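Category: Guest Apps > Itineraries and City Guides > Resolved
Posted in October by Nia Bevan, Traveler Support

Ticket 3522: Saved walking tour of Rorunholm shows stops in the wrong order and the ferry at the wrong time

Product: Clura trip planner, phone app
Reported by: Raili Kiiskinen
Assigned to: Satish Gowda
Priority: Normal
Status: Closed, fixed in guide data and in app

Initial report

Customer bought the two-day Rorunholm guide and saved the old harbor walk to her phone before leaving home. On arrival the stops were listed in a different order from the one she had saved. The walk started at the lighthouse instead of the fish market, which put the longest uphill section first. The ferry to the outer island was listed at 12:50. The board at the dock said 11:50. She missed the crossing and had to wait for the afternoon boat.

Customer also reports that the map pin for her rental apartment, booked through Flatano, was on the wrong side of the canal.

Customer's phone was set to her home time zone with automatic time turned off. Offline mode was on for the whole trip.

First response (Nia Bevan)

Asked the customer for the app version, the date the guide was saved, and whether she opened the walk from the Saved tab or from the city page. She replied the same afternoon. The guide was saved 12 days before travel, and the walk was opened from the Saved tab each time. She had not refreshed the guide in between.

Loaded the same guide on a test phone with a clean install. Stops appeared in the correct order and the ferry showed 11:50. Could not reproduce with a fresh download. 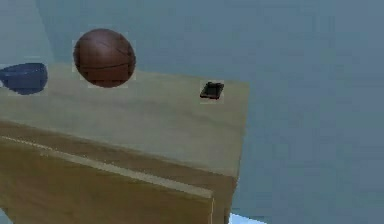
Cabinet top, seen from above.

Second test. Restored an older copy of the guide from backup, switched the phone to offline mode, and set the clock one hour ahead of Rorunholm by hand. Result:

Stop order: wrong, lighthouse first.
Ferry time: wrong, 12:50.
Apartment pin: correct.

Turned automatic time back on. Ferry time changed to 11:50 at once. Stop order stayed wrong. Conclusion at this point was that the ticket covers at least two separate faults. Passed to Satish Gowda with both copies of the guide attached.

Analysis (Satish Gowda)

1. Ferry time. The guide stores departures in local time with a zone code. The Saved tab ignores the code when offline and converts the time using the phone's clock setting. The city page handles it correctly. Any traveler with a manually set clock will see shifted times for ferries, museum openings and the bus to the abbey. Opened a linked defect for the app team.

2. Stop order. The older copy of the guide has no order field for the harbor walk. When the field is empty the app sorts stops by name, and "Beacon Point lighthouse" comes ahead of "Fish market." The guide editor, Vilja Tuominen, confirmed that the order field was left out when the walk was cut from eight stops to five. She corrected it a week after publication. Customers who saved the guide before the correction kept the bad copy, as offline guides do not update unless the user pulls down to refresh.

3. Apartment pin. Not a guide fault. The pin comes from the booking confirmation. See below.
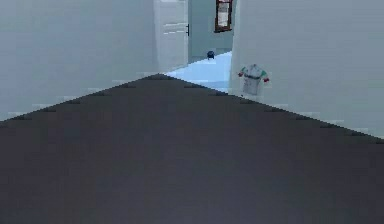
Apartment pin

Anneli Nurmi on the bookings desk checked the confirmation email. The street address is correct, but the postal code belongs to the next district, across the canal. The app gives the postal code more weight than the street name when the two disagree. The street in question exists on both banks, so the lookup found a valid match and raised no warning.

Flatano has been sent the correction for this listing. Three other listings on the same street carry the same postal code and were included in the request.

Workaround sent to customer

1. Connect to the internet.
2. Open the Saved tab and pull down until the date under the guide title changes.
3. In phone settings, turn on automatic date and time.
4. Open the harbor walk and check that the first stop is the fish market.
5. Press and hold the apartment pin and drag it to the correct building. The new position is kept after a refresh.

Customer completed steps 1 through 4 without trouble. Step 5 failed on the first attempt: the pin went back to its old place when she closed the map. Cause was that she had two copies of the booking, one forwarded from a travel companion. She deleted the forwarded copy and the pin stayed where she put it.

Further checks

Ran the same test on every guide edited in the same batch. The bakery and courtyard walk had the same missing order field. Its only named cafe, Demirtaş, was listed ahead of the starting square for the sorting reason described in item 2, or rather after "Bell Square" and before "City gate," which made the route double back across the bridge.
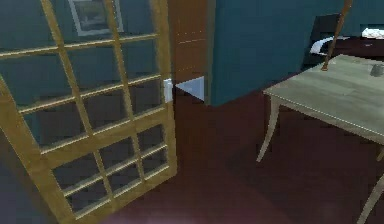

Vilja corrected that walk the same day and republished the batch. The editing tool now refuses to publish a walk with an empty order field.

The app team fixed the time conversion in the Saved tab. Retested offline with the clock set one hour ahead, one hour behind, and 12 hours ahead. Ferry shows 11:50 in all three cases. Retested with automatic time on. No change in result.

Refund request

Customer asked for the guide price and the unused ferry ticket. Guide price refunded in full. Ferry ticket refunded as a goodwill credit of 50 on her account, which she accepted by email.

Open items

Postal code weighting in the address lookup is unchanged. Moved to its own ticket, owner Satish Gowda.

Automatic refresh of saved guides before a trip start date has been logged as a feature request. No release planned.

Closed by Nia Bevan after customer confirmation.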